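Trudwood open day: is a place setting worth the drive?

30 November 2024. Trudwood promised "the modern table, start to finish," so I went to see what finished looked like. 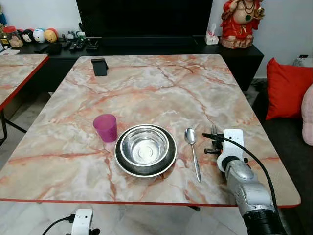
The tables

Pink-and-white marble pattern, salmon and rust veins, thin red trim along the front. The handout calls this look Susetti and says it goes with anything. I doubt it. A magenta plastic cup on that top is a lot of pink before lunch, and the trim belongs in a diner. I'll admit the veins would hide crumbs.

The setting

A steel bowl sat in a dark round plate with a silver rim. It looks smart, but the plate shows only as a ring around the bowl, so you are paying for a plate mostly to look at its edge. The spoon was on the right, the way my mother did it, with the fork going on that side too. She would have had words about the fork.

The price talk

The handout lists the full dining set at 2,307, or 1,732 without the chairs. I asked what the top was made of and got a speech about lifestyle. I asked again and got a brochure from Tradine, who do the delivery.

Would I go back?

Parking was free and the coffee was decent. The tour took in 8 rooms and I would have been happy with three. There is another open day in December, with the Aliyu lamps. I'm keeping my old table for now, scratches and all.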